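Robotics Practicum, Week 6
Kit review: the Lepik two-arm bench
Handout, Mon 15 March
Instructor: Ilze Dambrauskienė

The Lepik is sold by Cekanum as "a complete bimanual workstation for teaching." Complete means two arms, two grippers, a wrist camera on each, and a manual that assumes you wrote it. Today you are reviewers, so please try to want something from the product before you forgive it.

Our test task is the shared hold. Both arms grip one light, flat object and keep it off the table. If the arms disagree about where the object is, the object finds out first. Use the small whiteboard and write whatever you like on it, within reason. Last November's group used the word "within reason" as their text, which was fair.

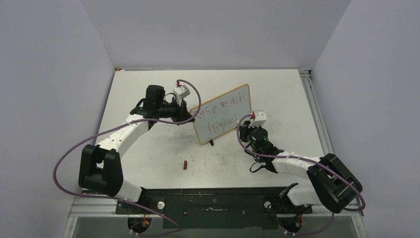 Grade the hold on grip placement, tilt, and how much the cables get in the way. Cekanum calls the cable routing "flexible." Write down what you would call it, in terms suitable for a purchasing office.

The competing bid is the Porkulix, which our Toltport campus has on loan. It costs 600 more and comes with a printed quick-start card. Do not let the card sway you. I have read it.

For next time: 2 pages per pair, no screenshots of the sales brochure. Include at least 5 trials and report the bad ones too. Bench sign-up is on the door.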